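4.3 手本動作の記録（双腕・遠隔操作）

本節では、操作用アームを手で動かし、作業側アームに同じ動作をさせながら手本を記録する手順を示す。直接教示（作業側アームを直接手で持って動かす方法）は4.4節を参照のこと。

作業の前に、4.1節の原点合わせと4.2節の通信確認を済ませておくこと。原点合わせを省略したまま記録したデータは、あとから補正できない。

4.3.1 準備

1. 作業側アームの可動範囲に人や工具がないことを確認する。
2. 非常停止スイッチを操作者の手の届く位置に置く。配線の長さが足りない場合は、延長せずに操作卓の位置を変える。
3. 制御盤の主電源を入れ、表示灯が緑の点灯に変わるまで待つ。点滅が続くときは第7章「エラー一覧」の354を参照する。
4. 操作用アームを左右とも待機姿勢に置く。肘を曲げ、把持レバーを開いた状態が待機姿勢である。
5. 記録ソフトウェアJidineを起動し、「新規課題」を選ぶ。
6. 課題名を入力する。課題名に使えるのは半角英数字とハイフンのみ。全角文字を入れると保存時に書き出しが止まる。
7. 保存先を指定する。初期設定ではDrustdenフォルダの直下になる。

注意：手順4の前に「追従開始」を押さないこと。操作用と作業側の姿勢が大きくずれていると、作業側アームが急に動く。

4.3.2 追従の開始

1. 操作者は両手で操作用アームを持ち、もう一人が画面の「姿勢差」を読み上げる。
2. 各関節の姿勢差が5度以内に入るまで、操作用アームをゆっくり動かす。
3. 「追従開始」を押す。作業側アームが低速で操作用アームの姿勢に合わせにいく。この間、操作用アームは動かさない。
4. 画面の表示が「追従中」になったら、左右の手首を順に小さく回し、作業側が同じ向きに回ることを確かめる。
5. 左右が入れ替わっている場合は「追従停止」を押し、設定画面の「左右割当」を変更してから手順1に戻る。

補足：左右の割当は、記録画面のカメラ映像における左右を基準とする。操作者の立ち位置によっては自分の左右と逆に見えるため、初めて操作する人は記録前に練習モードで慣れておくとよい。

4.3.3 対象物の配置

対象物は、課題ごとに決めた範囲の中で毎回少しずつ位置を変えて置く。毎回まったく同じ位置に置くと、学習後のモデルがその位置でしかつかめなくなる。範囲は課題シートに記入し、記録の途中で変更しない。

配置を変えるときは必ず「追従停止」にし、停止表示を確認してから手を入れる。操作者が操作用アームから手を離しただけでは停止したことにならない。

紙や薄い樹脂など軽いものは、アームの動きや空調の風でずれることがある。記録開始の直前に画面で位置を確認し、範囲から出ていれば置き直す。

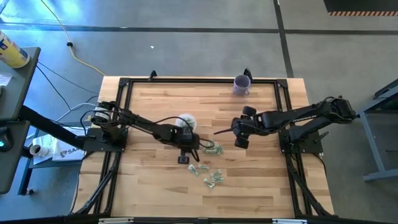 双腕課題では、左右どちらの腕がどの対象物を扱うかを先に決め、課題シートに書いておく。途中で役割を入れ替えた手本が混ざると、学習時に動作が安定しない。透明なカップと薄紫のカップ、それに丸まった薄緑の紙片を木の天板に並べる配置では、紙片が手前側に散らばり、二つのグリッパが天板の中央付近で近づきやすい。一方の腕が中央に入るときは、もう一方をいったん外側へ引いておく。透明なカップは背景によって縁が見分けにくいので、記録画面で輪郭が確認できない場合は照明の角度を変える。紙片は折れた角や盛り上がった部分を狙い、指先を天板に強く押しつけないようにする。重なっている紙片は上のものから扱う。

4.3.4 記録

1. 「記録待機」を押す。短い音が一回鳴る。
2. 作業側アームが開始姿勢にあることを確認し、足踏みスイッチを踏む。記録が始まる。
3. 課題シートの順に動作を行う。速さは一定を心がけ、迷ったときも腕を細かく往復させない。
4. つかみそこねた場合は、一度だけやり直してよい。二度失敗したら足踏みスイッチを長く踏み、その回を破棄する。
5. 最後の動作が終わったら両腕を開始姿勢に戻し、足踏みスイッチを短く踏む。
6. 画面で「成功」または「失敗」を選ぶ。選ばないまま次の記録には進めない。

連続で記録する場合は、手順1から6を繰り返す。一人の操作者が続けて行うのは3セットまでとし、交代時には操作者名を必ず切り替えること。

注意：記録中に警告音が鳴ったときは、操作用アームを動かさずに「追従停止」を押す。作業側アームが対象物や天板を押している状態で電源を切ると、腕が下がって指先を傷めることがある。

4.3.5 記録後の確認

保存した手本は「再生」タブで確認する。各カメラの映像と関節角の波形が同じ時間軸で表示されるので、映像の抜けや波形の途切れがないかを見る。エラー871が表示された回は映像と関節角の時刻がずれているため、学習には使わない。

再生は画面上のみで行う。「実機再生」は作業側アームが実際に動く機能であり、対象物を片づけ、可動範囲から離れたうえで使用する。

終了時は両腕を待機姿勢に戻してから「追従停止」を押し、Jidineを閉じ、最後に主電源を切る。

課題シートの書式についての問い合わせは、Breltdale事業所のBranwen Powellまで。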